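I have been putting off writing this for most of September, partly out of laziness and partly because every time I sit down to complain about software patents I end up complaining about something bigger, and then it's past midnight and I've said nothing useful. But a friend forwarded me the Fleltness filing last week, and well, here we are.

For those who haven't followed it, Fleltness is a firm that makes nothing. It bought a bundle of old patents when Gralldale went under, and one of them covers (I'm simplifying, but only a little) sorting a list of files by when a person last looked at them. It has now sent letters to 654 small developers asking for a license fee.

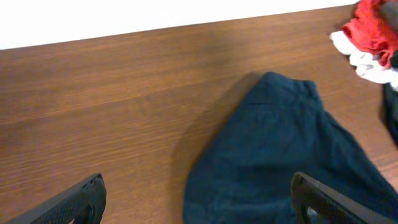 The fee is set with some care, too. It comes in just under what an hour or two with a good lawyer would cost, so most people will sigh and pay it, and I can't blame them! I once paid one myself, back when there were 3 of us sharing a rented office over a bakery, and I'm still a bit ashamed of it. We had a release due, we were tired, and the letter was very politely worded.

What bothers me most is how broad these claims are allowed to be. I read all 7 of them in the Fleltness patent, some of them twice, and I couldn't find an idea in there that a bright student wouldn't come up with over a weekend. I do believe people should be paid for inventing things, I really do, and I know folks at Celtesden who spent years on compression work that deserved every bit of protection it got. I'd just like the examiners to have the time, and the backing from above, to say no to the rest.

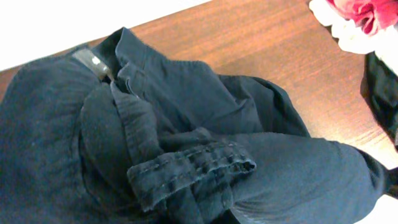 Rhonda Dufour wrote back after I sent her a draft of this, and she thinks I'm being too soft on the examiners. In her view they have had plenty of time, and what's missing is any cost to the office when a bad patent gets through. She would make it refund the fees of anyone who knocks one out.

I like that idea more than I expected to, though I worry about who'd pay for the refunds in the end. Probably the same small shops, through higher filing fees. Still, I'd sign a petition for it tomorrow, and if you've had one of these letters yourself, please write to me before you answer it.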